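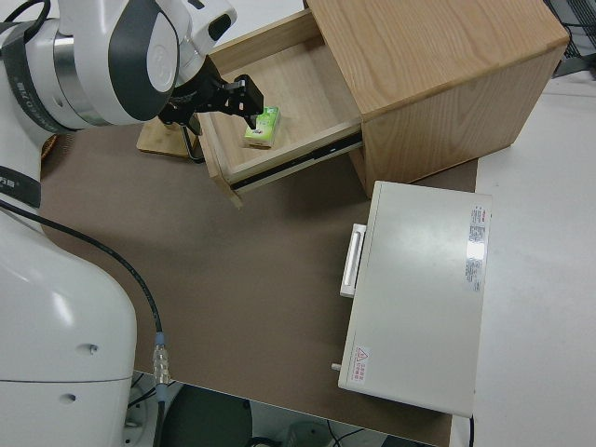 Wednesday, bench 2

Went over the small kitchen set again before it goes to Jarkcombe. The drawer slide has had 400 pulls and still runs straight. Rubbed a little wax on the side walls anyway.

Mug tree next. Teal and pink mugs both hang clear of the table, but the pegs are short and I'd like longer ones from Stovon.
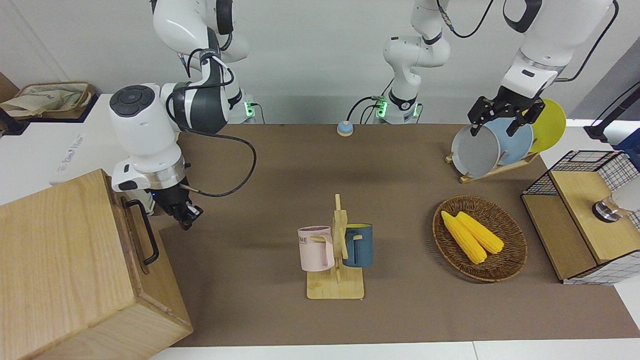
Entered by: bench 2, afternoon

Corn stays in the round wicker basket — two cobs, side by side. The plate rack wants its feet checked. Grey plate goes in the end slot, light blue next to it. Base of the mug tree weighs 562 g on the post scale.

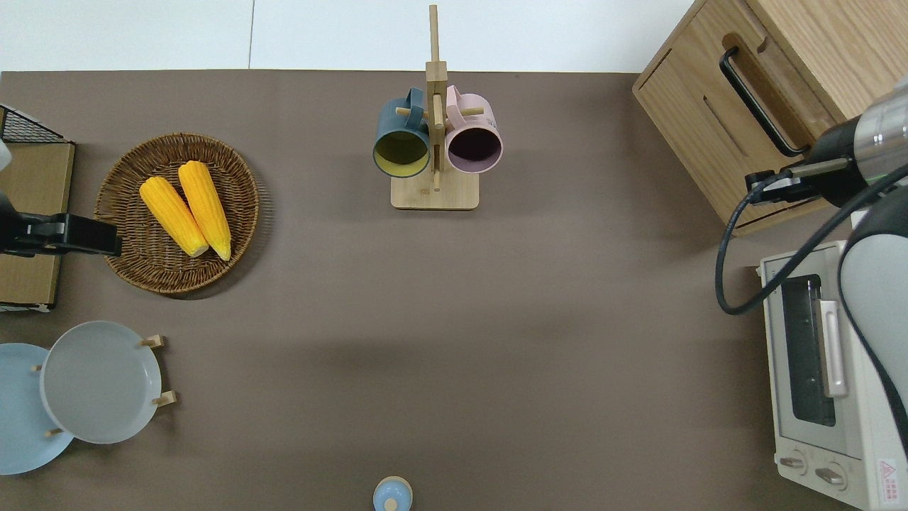

Still to do

Order pegs. Felt for the rack feet. Ask Fona about a spare basket.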